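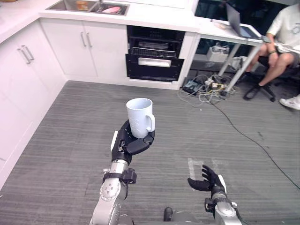 The Lamport Scheme was a program for the reception and settlement of refugees, run from the port town of Lamport under an agreement with the island republic of Mumotar. It allowed people who had fled Mumotar to apply for protection at a single office and to live in ordinary housing while their claims were decided. The scheme was proposed by Ataahua Tawhiri, then minister for migration, and was administered for most of its life by Iestyn Vaughan.

Background

Before the scheme, asylum applicants arriving at Lamport were held at the Sakomus reception center, a former customs building outside the town. A parliamentary inquiry led by Tawhiri found that applicants were waiting too long for a first interview and that families were often housed apart. Its report, published in March, recommended closing the center and moving decisions to a local office with its own interpreters and legal advisers.

Provisions

The agreement took effect on 11th October. It set an annual limit of 300 places, excluding children who joined a parent already admitted. Each applicant was to receive a first interview within 100 days. Those granted protection could work at once and could apply for permanent residence after 2 years. Those refused had the right to one appeal, heard in Lamport by a judge from outside the district.

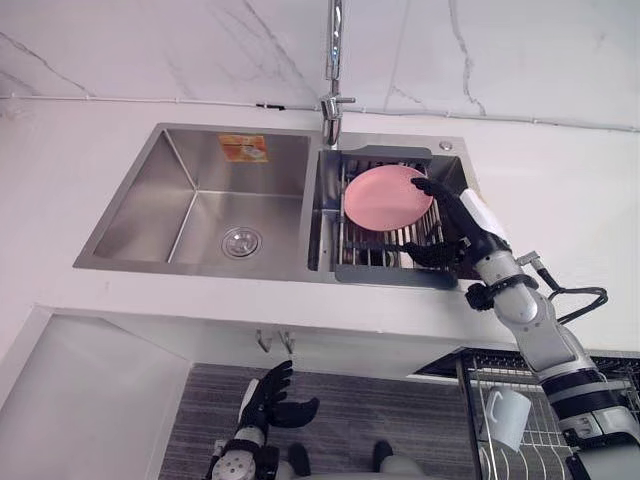

Housing was arranged by the town council, which leased private apartments and charged the cost to the national government. In the first year the council signed 114 leases, most of them in the Kadrić district near the harbor. Landlords were paid directly, and tenants could take over the lease in their own names once their claims had been approved.

Reception

Opposition parties argued that the annual limit would be treated as a target and that the town had not been properly consulted. Refugee charities supported the housing provisions but objected to the limit itself, noting that it took no account of conditions in Mumotar. Vaughan told a parliamentary hearing that the interview deadline had been met in most cases, though appeals continued to take longer than planned.

Later developments

The scheme was replaced by a national settlement law, which kept the right to work and the single appeal but removed the separate limit for Lamport. The local office remained open as a regional branch of the migration ministry.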